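Section 3: Setting Up the Stornell Scoreboard Console for a Game

Read this section before the first home game of the season. It covers the operator console, the game file, and the line score. Hanging and wiring the outfield display is covered in Section 2 and should be done already.

You will need:
The console and its power cord
The signal cable from the press box wall
Both teams' lineup cards
The operator key

3.1 Powering up

1. Set the console on a flat table where the operator can see home plate and all three bases.

2. Connect the signal cable to the port marked DISPLAY and tighten both screws by hand.

3. Plug in the power cord and turn the operator key to ON. The console runs a self-check and then shows the main menu.

4. Look at the outfield display. Every digit should light as an 8 and then go dark. Write down any segment that stays dark and see Section 10.

Caution: Do not connect or disconnect the signal cable while the key is at ON. Turn the key to OFF first.

3.2 Creating the game file

1. From the main menu, choose NEW GAME, then SOFTBALL or BASEBALL. The choice sets the default number of innings.

2. Enter the visiting team first. Names longer than the display can hold are shortened on the board but kept in full in the file.

3. Enter the home team, or press HOME to load the saved one. The console ships with Veltthorpe as a placeholder. To replace it, go to SETTINGS, then TEAMS.

4. Enter each batting order from the lineup card, by jersey number. Press NEXT after each player.

5. If your league uses a run rule, turn it on now and enter the margin and the inning. The console does not end the game for you. It flashes RUN RULE on the operator screen and waits for the umpire's decision.

6. Press SAVE.

Note: The console holds 1,000 game files. When memory is full it asks before it erases the oldest one. Leagues that keep their own records should export files in May, before tournament play.

3.3 Keeping the count

The four large keys on the right side are BALL, STRIKE, FOUL and OUT.

1. Press the key once for each call, after the umpire has made it.

2. On a foul, use FOUL and not STRIKE. The console knows not to add a third strike on a foul ball. For a foul bunt with two strikes, press OUT.

3. When the batter reaches base or is retired, press NEXT BATTER. The count clears and the next jersey number comes up.

4. After the third out, the console asks END HALF? Press YES once the fielding team has started off the field.

To correct a call, press UNDO. Each press takes back one entry, up to 10 entries. UNDO does not cross into the previous half inning – for that, use EDIT LINE in 3.4.

3.4 Correcting the line score

1. Press EDIT LINE. The current inning blinks.

2. Move to the inning you want with the arrow keys.

3. Type the correct number of runs and press ENTER. The total changes by itself, but hits and errors do not. Check those separately.

4. Press EDIT LINE again to go back to the game.

Caution: The board stays live while you edit. If a batter is at the plate, wait for the end of the at-bat.

3.5 Suspended games

1. Press and hold PAUSE until the screen reads GAME SUSPENDED.

2. Write the inning, count, outs and runners on the back of the lineup card. The file stores all of these except the runners.

3. To pick the game up later, choose RESUME from the main menu and select the file.

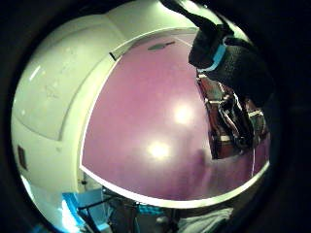
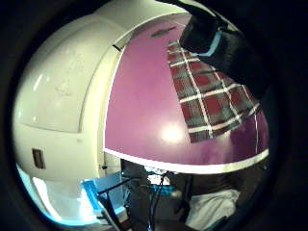
3.6 Shutting down

1. Confirm the final score with the plate umpire, then press FINAL. The file is locked after this.

2. Choose CLEAR BOARD and check that the display has gone dark.

3. Turn the key to OFF, remove it, and unplug the power cord.

4. Disconnect the signal cable and put the cap back on the wall port. Store the console flat, with nothing stacked on the keys.

For season totals and printed box scores, go on to Section 4.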